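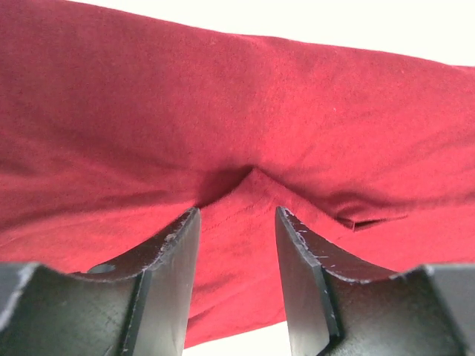 Slide 1. Red cloth on a white surface.

Home | Talks | Notes | Archive | Contact

Why Red Is So Hard: dyeing cloth at home with madder
Speaker notes, July meetup, Skernska Hall

(Title slide stays up while people find seats. Start when the door closes, don't wait for the coffee line.)

Hello, everybody! I'm so happy to see a full room for a talk about a root. I'm going to talk for half an hour or so, then I'd love to hear from you, because I know there are people in here with dye pots older than mine.

Quick show of hands. Who has dyed anything at all? Tie-dye at camp counts. Who has used a plant? And who has tried for red and got orange? (Pause. There will be laughing.) Good, you're my people.

SLIDE 2. The color everybody wants

Yellow is easy. You can get yellow from onion skins, from goldenrod, from half the weeds behind the parking lot. Brown is even easier, brown is what happens when you go to lunch and forget the pot. Red is different. Very few plants hold a red that will stay on cloth through washing and sun, and for a big part of the world the one that mattered was madder.

It's a scruffy plant! Sticky leaves, tiny flowers, it sprawls all over its neighbors and you would never pick it for a border. All the good stuff is underground. You leave it alone for three years, dig it up, and the roots are orange-red inside like a skinny carrot. The first time I snapped one open I yelled loud enough that the dog came over.

(Pass the jar of dried root around now. Remind them the lid is loose.)

SLIDE 3. My first red, which was salmon

I want to tell you how badly this went. I had a cotton bedsheet, a pound of root and a lot of confidence. I put it all in the pot, turned the burner up high and went to watch a movie. I got salmon. Very even salmon, I'll give it that, but it looked like a bathroom from my grandmother's time.

Two things went wrong. I hadn't scoured the cloth, and I cooked the root too hot. Above a gentle simmer madder starts giving up its browns and they muddy everything. Now I keep the thermometer in the pot the whole time.

SLIDE 4. Scouring

Skip this and you will be sorry. New cotton is full of wax and whatever the mill put on it. Long simmer with soda ash and a little plain soap, and look at the water afterward, it's like weak tea, from cloth that was supposed to be clean. Rinse until the water runs clear, then rinse again.

SLIDE 5. Mordant

Mordant is the helper that ties the color to the fiber. For wool, alum and you're done. Cotton is fussier and wants a tannin bath first, then alum. I use oak gall for the tannin, some of you like sumac, and I'd love to fight about that at the break.

Weigh your cloth dry. Write it down! My sample piece for this talk was 400 grams dry and I used 2 tablespoons of washing soda in the alum bath, slowly, with a big bucket, because it fizzes up like a science fair volcano. (Don't rush this bit, somebody always asks about the fizz.)

SLIDE 6. Water

My favorite slide. Madder loves hard water. It wants calcium. For a whole year I used rain water because it felt pure and romantic, and my reds were all peachy and sad. Then I moved to Cidska, where the tap water leaves a crust on the kettle, and the very first pot came out a deep brick red. I danced in the kitchen. If your water is soft, try a pinch of plain chalk in the pot. It costs pennies.

SLIDE 7. The pot itself

- Soak the chopped root overnight, and pour that first water into a separate jar (it gives a nice tan)
- Wet the cloth all the way through before it goes in
- Bring the heat up over an hour or more
- Stir, stir, stir, and then let it sit until morning

Room is the big thing with a large piece. If the cloth is crammed in there it will come out blotchy. I finally bought a huge old canning pot from the Bachmann hardware closing sale and my dyeing got better overnight, and I mean that literally.

SLIDE 8. The notebook

(Hold up the notebook, the stained one.)

This is where I get a little intense. Every pot gets a number, a snip of cloth and the recipe. I'm on pot 694. Yes, including the tiny jars! The ones that turned out ugly get a snip too. I have gone back to page 14 more times than any other, and page 14 is a gray that I hated when I made it. It has a spoonful of iron in it, and it taught me how fast iron eats a red. A few grains will take you to plum. A spoonful takes you to wet sidewalk.

SLIDE 9. Will it last?

Cover half of a swatch with cardboard, tape it in a south window, and check it after a month or so. Please do this before you give somebody a quilt. My madder on well-prepared cotton holds up beautifully. My beet juice experiment was gone before the tape dried out, and I still get emails asking about beets. Beets are for eating.

SLIDE 10. Try it with us

The Flisis dye garden has roots ready to divide this fall and they are happy to share with anybody who brings a bucket. Madder spreads, so plant it in a big tub unless you want it forever. I want it forever, but my neighbor had other views.

(If running long, skip straight to questions. If short, tell the one about the white cat.)

Questions! Who's first? Swatches are on the back table, please touch them, and if you're taking the recipe sheet there's a second page under the first one with the wool amounts.

14 comments | 2 shares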